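Le brouillard de Hellach

Ce jeudi-là, Rahel Steiner monta jusqu'à Hellach en courant presque, tant elle avait hâte d'entendre la corne ! Sa grand-mère Elfriede lui en parlait depuis l'enfance : une corne de brume en pleine montagne, à trois jours de marche de la moindre mer, et qu'on faisait sonner pour rappeler les troupeaux.

Elle compta les 190 marches du vieux sentier, puis la crête s'ouvrit d'un coup, immense, bleue, magnifique. Le brouillard était en bas, dans la vallée, plat comme un lac.

— Tu arrives juste à temps ! cria Elfriede, 88 ans, debout sur le muret, l'écharpe au vent.
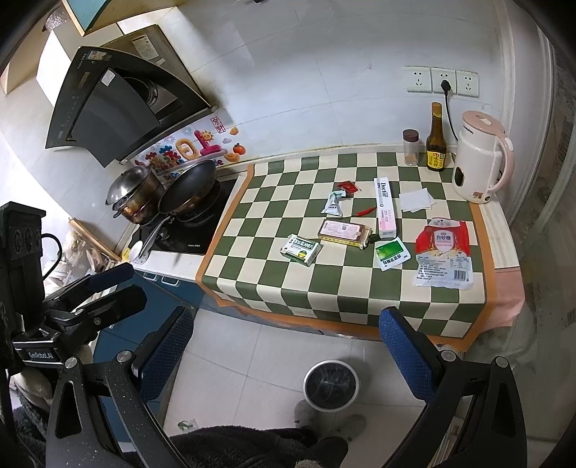
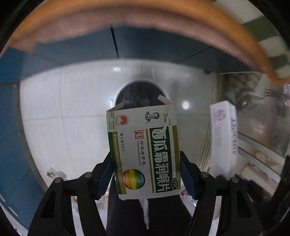
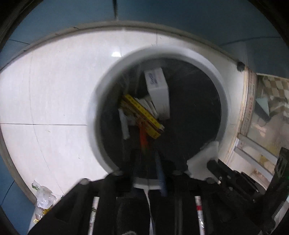
Page modifiée pour la dernière fois en mai

Et elle souffla. Quel son ! Il partit bas, rond, énorme, roula sur le brouillard, heurta la paroi de Rüegg et revint deux fois, plus doux, comme si quelqu'un répondait. Rahel riait et pleurait ensemble. Alors, très loin, une cloche tinta, puis une autre, puis tout un troupeau invisible qui remontait vers elles !

— À toi maintenant, dit Elfriede en lui tendant la corne.

Rahel n'en tira d'abord qu'un couinement affreux (les vaches en rient sûrement encore), puis, au troisième essai, une note, une vraie. La première bête sortit du blanc, les cornes brillantes de gouttes, et marcha droit vers elle.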